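**Stidska bench cell back up after refit, 28 June 2019**

Quick one before the long weekend crowd gets in. The PC assembly cell at Stidska is running again after a refit of the gripper and the parts tray, and the shop has put out its notes on what was changed and how it gets looked after from now on. Short version: new finger bolts, tray moved and re-taught, cable re-dressed, and a much stricter start-of-shift check.

The cell is one arm, one two-finger gripper, a slotted aluminum table and a desktop tower with the side off. Parts wait in a grey printed tray beside the tower. CPU, memory, expansion card, hard drive. The arm takes them between the tray and the case, and the job is only as good as the tray's position. Before the refit the tray had been creeping along the table, a hair at a time, until the memory module picks started going wrong.

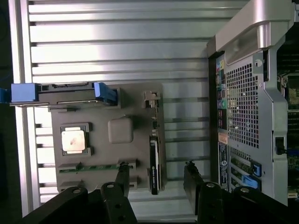

Savberg, the integrator on the job, traced the creep to the hold-downs. T-nuts were the wrong size for the slot and only biting on one side. All swapped out. The tray now gets pushed hard to its stop, clamped, and a line scribed on the rail so anyone walking past can see if it has shifted. Cheap fix. The scribe line is the favourite part of the whole refit, going by the comments in the log.

Fingers were next. The linkage bolts had backed off enough to give play at the tips, wich doesn't matter much on a drive but matters a lot on a thin card edge. Every bolt came out, got cleaned, got a drop of medium threadlocker and went back in to the torque on the maker's sheet. Then a paint mark across each head. If the mark is broken, the cell doesn't start. The log shows 347 hours on the old bolts, no marks, no record of anyone checking them.

Cards are the fussy pick. They have to come up straight, held low, with the bracket clear of everything at the top, and any lean in the fingers gets a lot bigger by the time you reach the bracket end. Savberg re-taught the pick point with the speed down at 5 per cent and stepped it through by hand before letting it run on its own.

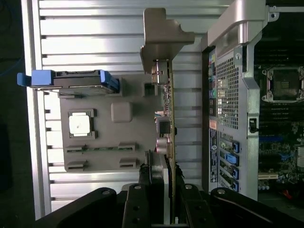 **How often does the pick point need re-teaching?**

Only when the tray or the fingers have been off, or when the scribe line and the rail don't agree. Stidska's rule is to run the check program first and leave the taught points alone if it passes. Half the old trouble came from people nudging points to chase a tray that was moving underneath them.

Check program is plain enough. Arm goes to a hover above each pocket, waits, goes to the next. Operator looks for even gaps either side of the fingers. Anything off, stop and look at the clamps before touching the pendant.

The cable got attention as well. It had been rubbing at the wrist and the jacket was scuffed, not through. New one fitted, with more slack in the loop so it doesn't pull when the gripper goes down into the case, and the ties moved back up the arm. One tie at the wrist was too tight and has been left off. Crew are asked to watch the loop on the first cycle of every shift, with an eye on anything in the tower it could snag, drive cage included.

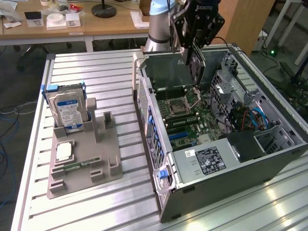
### Start-of-shift list

Printed and taped up at the cell, replaces the old one from October:

- E-stop in, look over the gripper, all paint marks whole
- Wipe finger tips, dry lint-free cloth, no solvent on the pads
- Scribe line matches rail
- Brush out the table slots near the tray. Screws end up in there
- Loose wiring in the tower tucked back, nothing poking up in the path
- CPU socket clear, lever where the program expects it
- Run check program at low speed, then one full cycle watched start to finish
- Initial the sheet

The list should take a few minutes. If it takes longer then something is probably wrong and that's the point of it, the notes say. Bolts get a proper torque check every 400 hours, the clamps every 30 shifts. Sheet stays with the cell, not in the office, after the last one went missing for most of a month.

Parts tray itself was not reprinted. Sandu, the print shop that made it, looked it over and found wear on one pocket wall, where the memory module goes in. Not bad enough to scrap. They've filed back the raised edge and a spare is on order with a thicker wall in that spot. Until it shows up the module has to be set in by hand, flat in its groove and pushed fully home, before the arm goes near it.
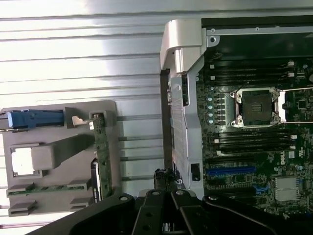
Handling around an open socket gets its own paragraph in the notes. Gripper stays above the board until the program calls for it, no jogging across the socket at low height, and nobody parks the arm over the board at break time. Park position is now out over the table. Wrist strap on for anyone reaching into the case, even for a quick cable tuck.

Sister cell at Hukerov gets the same bolts and the same list next, as soon as the T-nuts arrive. They're on backorder and there's no firm date. Hukerov crew have been told to mark their bolts now and not wait for the rest of the kit. Anyone with questions on the torque settings should go by the maker's sheet in the binder, not the pencilled numbers on the inside of the cabinet door, those are for the old gripper and will be painted over when someone gets a minuet.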